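Dried pasta shelf opens at Flallham community pantry

A shelf for dried pasta has been added to the community pantry in Flallham, after shoppers said long packets were getting lost at the bottom of the mixed crates.

The pantry, which is run by the food charity Voststead, opens on Saturday mornings and is used by 65 households. Pasta is the item most often donated and the one most often asked for. Last year the pantry took in 3056 packets and boxes of it, of which 884 arrived during the April collection alone.

Until now everything went into deep crates under the counter, with rice, lentils and tinned goods on top. Shoppers told the charity in a survey that they could not see what was there, and that spaghetti packets often split before anyone got to them.

The new unit is small, with rounded yellow ends, and sits low so that it can be reached from a chair or by someone with a pushchair. Short shapes in boxes are to be kept on the upper board. Packets of long pasta will be sorted on the floor first and then stood on end.
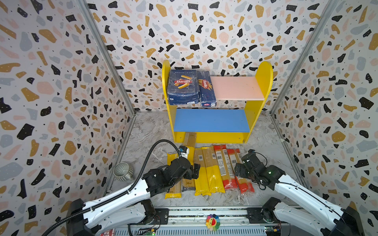
Two Barilla boxes on the upper board, with packets of long pasta laid out in front.

Voststead said the sorting mattered more than the shelf. Donated pasta comes from many different shops and the packets vary a good deal in length, so each delivery will be laid out side by side and checked before it is put away. Anything torn will be set apart and not handed out. Dates will be checked at the same time, with the oldest packets placed nearest the front.

The charity looked at a taller unit but decided against it – long packets tend to slide when they are stacked flat, and a high shelf would have been out of reach for some shoppers. Standing them upright against the end panel takes up less room and leaves the name on the packet easy to read.

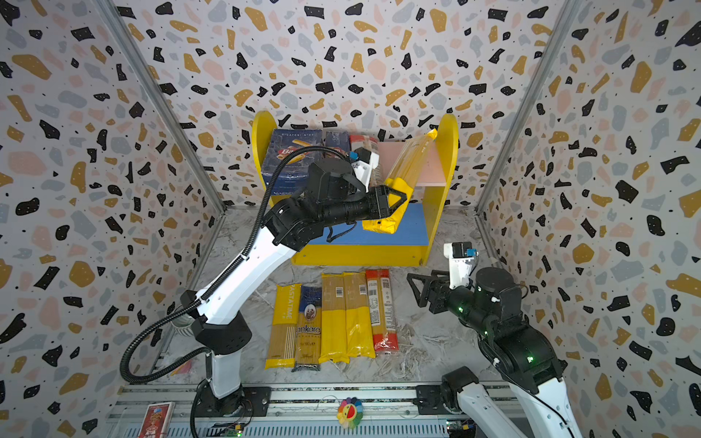
A yellow packet of spaghetti upright at the right-hand end of the shelf, with five more packets on the floor.

The shelf was paid for from a £2000 grant from Tiltero, a local housing association, which also covers new storage tubs for flour and sugar. The tubs are due to arrive next month. Any money left over will go towards a second shelf for breakfast cereals.

Shoppers can still choose what they like within the usual limit of two packets of pasta per visit. Gluten-free pasta will stay behind the counter and is available on request.

Donations can be left in the basket at Erdős, the café next door, on any day it is open. Voststead is asking for short shapes in particular, as most of what it receives is spaghetti, and for jars of tomato sauce to go with them. Opened packets cannot be accepted.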